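Hand-held grippers: bag slides when I close on it

Posted by Devau, 3 Mar 2024

I'm recording demos with two hand-held grippers. The task is putting a small plastic zip bag into an organizer box. The bag lies flat and the pads skid over it. Any tips?

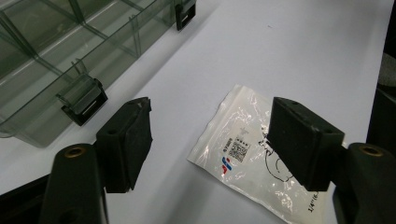
Finger pads at the bag, box behind

Monine
Come in lower and close slowly. I threw away my first 9 takes before I got that right.

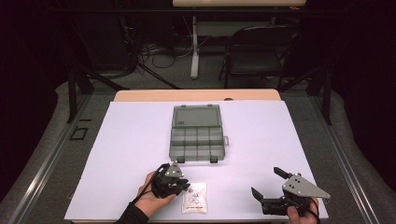

Also keep both grippers in view of the head camera, or the arms won't match up later.

Afolabi
Just buy better pads.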